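Flastthorpe Workshop
Progress report to the Lendside Fund
Chess cell: set-up, upkeep and repairs
Friday, April 17, 2026

Where we are

The cell runs. Both arms reach everything they need to reach, and most days it can be switched on in the morning and left to set out and clear pieces under light watch. The plan we agreed with you calls this stage "stable unattended operation". I would not sign my name under the word unattended, and I have asked for it to be taken off the milestone sheet until the stoppage figures further down look better than they do now.

Since the last report the log shows 1112 pick attempts and 11 stoppages that needed a person to step in. On paper that is a good rate. I don't put much weight on it. An attempt is logged as complete when the fingers close on something and later open again, and the log has no idea whether the pawn ended up in the middle of its square or leaning on its neighbour. Until placement is checked separately, please treat the first number as a measure of how busy the cell was.

Mounting and alignment

Both arms are bolted to black plates on the aluminium rail along the front of the table. The plates were refitted in the first week of the period. The left one had been put down with washers of two different thicknesses, and it had a slight rock in it that only showed with the arm stretched out. We spent two days retuning the shoulder joint before anyone put a spanner on the plate. The retuning has been undone. I mention it as the time was charged to your grant.

Alignment is done with the Jerevora package. The supplier describes this as a quick job for one person. It takes us most of a morning, and the result drifts if the room warms up after lunch. We now align first thing and check again in the afternoon against the corners of the board. If the check is out we note it and stop using that day's placement data. That has happened more often than I would like, and I suspect it happened before we were checking as well, so I would be careful with anything from the earliest runs.

The board is a small folding magnetic one. It is easy to replace, and the magnets help a piece settle once it is nearly home. They also hide errors. A pawn released a few millimetres out can be pulled roughly upright and pass for a good placement, where on a plain board it would have gone over. We have had this argument in the workshop several times and I have lost it each time, on grounds of cost. I would like it on record that a magnetic board makes the cell look better than it is.

The trays

White pieces go to the white tray and black ones to the yellow. Neither is fixed down. We tried tape, which lifted, and then a printed locating frame, which caught a fingertip and was taken off again. At present the trays are put back by hand at the start of each run. It works while whoever does it is paying attention.

Pieces lying on their sides in the trays are still the hardest thing we ask of the grippers. A standing piece gives the fingers an easy target. A fallen one can point any way, and two lying together are worse. The knights give more trouble than the rest.

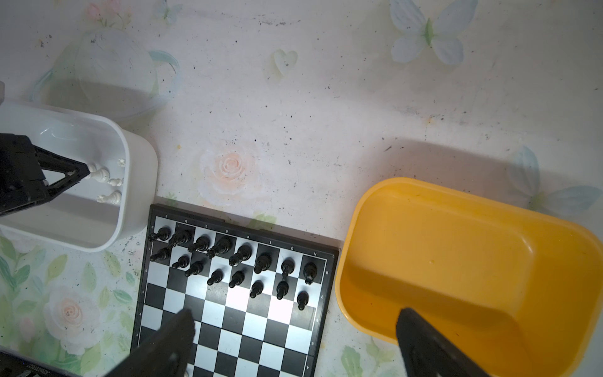 White tray, left gripper closed on a white piece.

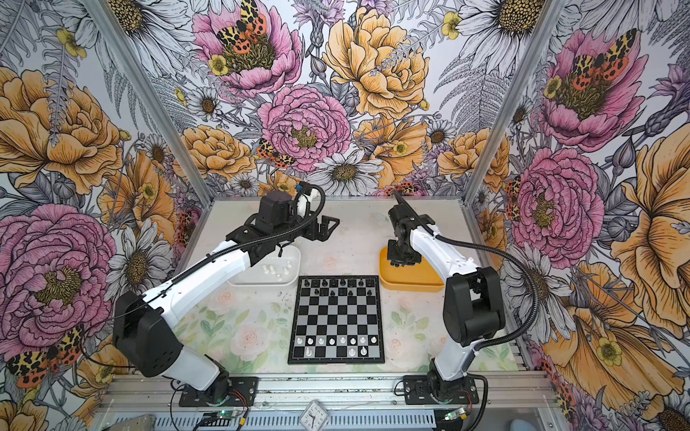
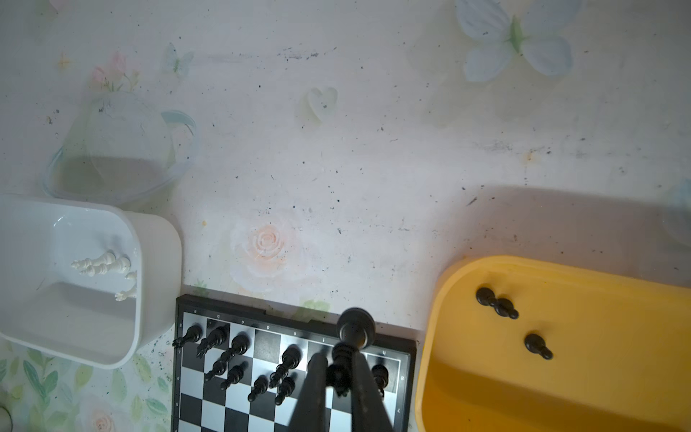 A black piece held over the f and g files.

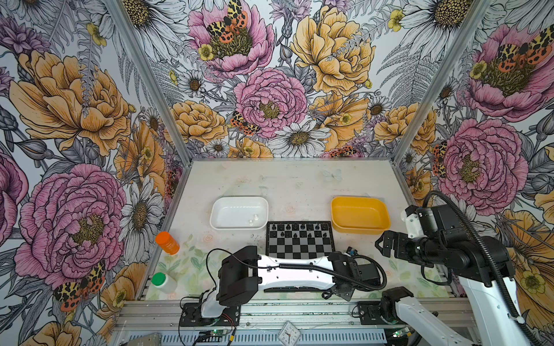 The supplier's suggestion is a deeper tray with a ribbed floor to keep pieces apart. We have seen a drawing and no sample. I am not willing to spend on it before we have borrowed one and run it for a week, and I have told them so.

Grippers and cables

The finger sets came from Valderrama. The first pair wore unevenly at the tips, one side faster than the other, and began to let small pieces turn in the grip. We swapped them, and the second pair has begun to do the same thing at about the same point. Valderrama say we are closing too hard. We turned the closing force down, and dropped pieces went up. We turned it part of the way back, and that is where it sits today. I don't consider the matter closed, and I don't accept that it is our fault until they have looked at the worn pair we posted to them. They have had it for 25 days.

The corrugated cable runs are the other regular nuisance. They have to loop wide enough for the arm to reach the back of the table and stay clear of the other arm when both are working near the board. Five of the stoppages were cable faults of one sort or another: three connectors worked loose near a wrist, and two loops snagged when an arm came back from full reach. We have re-routed the left loop and added a clip at the elbow. No snags since, but the clip has only been on for nine working days and I wouldn't draw anything from that.

The wrist cameras need their lenses wiped more often than the manual says. Glare on the board is a separate problem. Under the overhead light some of the squares wash out, and the software then guesses. A diffuser was promised in the last report. It was bought, it was the wrong size, and it has gone back. Tilting the light helped a little.

Other stoppages

Of the remaining six, two were the arms being sent to the same area together, which the software is supposed to prevent and did not. Both were caught by the force limit with no damage beyond a scuffed cover. Two were lost network connections. One was a flat refusal to start after an update, cured by removing the update. The last has no explanation. The right arm stopped above the tray, reported no fault and carried on normally after a restart. I know how that sounds. We have added more logging, and if it happens again we should at least know which joint spoke last.

In total the cell was out of use for almost 72 hours of planned running time. A good part of that was waiting for parts we ought to have had on the shelf, and we now keep a spare wrist cable and one spare set of fingers.

Upkeep as it is done now

Before each run: plate bolts checked by hand, wrist connectors pushed home, trays put back in place, lenses wiped.
Weekly: finger tips looked at under a magnifier and photographed next to a new one, cable loops flexed through full reach with the power off, table surface wiped down.
Monthly: bolts to the proper torque, full alignment repeated twice on the same day and the two results compared.

The weekly list was skipped twice during the period. Both times it was on the grounds that the cell was running well. One of the loose connectors turned up a few days after the second skip. I can't show that one led to the other, but the list is no longer optional.

Spending and what we are asking for

Spending on parts is within the budget line. Staff time is over, mostly because of the plate and the alignment mornings. We are not asking for more money at this stage. We are asking for two changes to the plan.

The first is to move the unattended running milestone to September. The present date assumes the cable and finger problems are solved, and they are not.

The second is to let us spend what is left of the demonstration budget on a fixed overhead check of every placement, with a plain board for comparison. I realise a demonstration day was part of what attracted Lendside to the project. A demonstration now would probably go well, for the reasons given under the board above, and it would tell your visitors very little.

We will send the finger wear photographs and the full stoppage log with the next claim. If Valderrama reply before then I will forward whatever they say, with our comments attached.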